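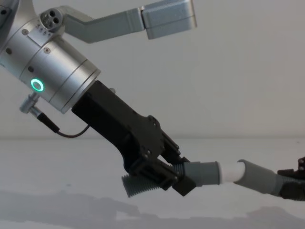

Vesela Nikolaidis asked whether the two grippers were ever swapped between arms, and said she wouldn't trust the comparison until they were. They were. Half of the trials in this set were run one way, then the grippers were exchanged and the other half run with the same settings. The `side` column says which way each trial was set up.

# Two-arm hose joint trials

Logs and results from trying out two grippers, listed below as Plukisura and Brustetti, on a two-arm setup. The arms hold a hose assembly between them: grey corrugated hose, a grey coupling, a short white pipe and a grey fitting on the far side. One arm holds still while the other pushes or pulls.

The question was a narrow one. We wanted to know which gripper keeps hold of a ribbed hose end while the joint is being pushed together, and whether the answer changes with grip force.

## What was run

| Task | Description | Trials |
|---|---|---|
| `hold` | both arms hold the assembly level, no motion | 100 |
| `push` | one arm pushes the coupling onto the pipe | 500 |
| `pull` | one arm pulls the coupling off the pipe | 400 |

That makes 1,000 trials. Grip force was set at either 40 or 50 percent of each gripper's maximum. The two grippers don't have the same maximum, so use `force_n` if you want to compare them in newtons.

## Files

- `trials.csv`: one row per trial
- `joints/`: joint positions and motor currents for both arms
- `wrist/`: force and torque at each wrist
- `config/`: controller settings, one file per gripper pairing
- `notes.md`: bench notes, lightly edited

Columns in `trials.csv`:

- `trial_id`
- `task`: `hold`, `push` or `pull`
- `side`: `a` or `b`, see the first paragraph
- `grip_pct`: 40 or 50
- `force_n`: measured at the fingers before motion starts
- `grasp_point`: `hose`, `coupling` or `fitting`
- `slip_mm`: movement of the part in the fingers, blank if not measured
- `result`: `ok`, `slip`, `drop` or `stop`

`stop` means the controller hit its force limit and ended the trial. It doesn't mean the part was lost.

## Results in short

On the coupling and the fitting the two grippers did about the same. On the corrugated section, Brustetti slipped more often at the lower setting. At the higher setting the difference mostly went away, but the hose was squeezed flatter and the pushing arm needed more corrections to line up.

Swapping sides made a small difference in `pull` and none that we could find in `push`.

## Known problems

- The wrist torque signal drifts during long `hold` trials. Zero it against the first second of each log.
- `slip_mm` was read by hand from a scale. Treat small values with care.
- The Papadopoulos controller drops a sample now and then. Gaps are left as they are.
- Cable drag on the wrist was not modeled. It shows up as a slow change in force when the wrist turns.
- The same pipe was used all the way through, so wear and trial order are mixed together.

## Loading

```python
import pandas as pd

trials = pd.read_csv("trials.csv")
push = trials[trials["task"] == "push"]
print(push.groupby(["side", "grip_pct"])["result"].value_counts())
```

The `Lista` log reader opens the files in `joints/` and `wrist/` directly. Timestamps are in seconds from the start of each trial.

## Changes

August 17, 2024: added `grasp_point`, fixed swapped labels in `side` for part of the `pull` trials. If you have an older copy of `trials.csv`, replace it.

A second round with softer finger pads is planned for December, using the same columns plus one for pad type.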